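Rubrique : Maison > Électroménager > Froid

skistevau
Bonjour, je viens de récupérer un réfrigérateur d'occasion, 248 litres, pour un petit bureau. Il a voyagé couché dans la camionnette. Le vendeur me dit de le brancher tout de suite, mon voisin me dit d'attendre le lendemain. Qui a raison ? Et quel réglage choisir au départ ? Le bouton va de 1 à 5.

tirnomis_44
Votre voisin. Couché, l'huile du compresseur peut passer dans le circuit. Remettez l'appareil debout et laissez-le au repos une nuit, porte entrouverte. S'il avait voyagé debout, 3 heures auraient suffi. 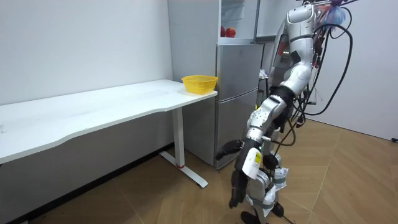
Ensuite, branchez-le directement sur une prise murale, sans multiprise. Réglez sur 3 et laissez tourner à vide jusqu'au lendemain. Mettez un thermomètre dans un verre d'eau sur la clayette du milieu : il faut lire 4 ou 5 degrés. Au-dessus, montez d'un cran et attendez encore quelques heures avant de relire. Pensez aussi à laisser un espace derrière pour l'air, voyez la notice pour la distance.

asfaw
Moi j'ai toujours branché direct et jamais eu de souci. Par contre nettoyez le joint à l'eau savonneuse, sur le mien c'était ça qui fuyait et je cherchais la panne ailleurs.

skistevau
Merci, je le branche demain matin.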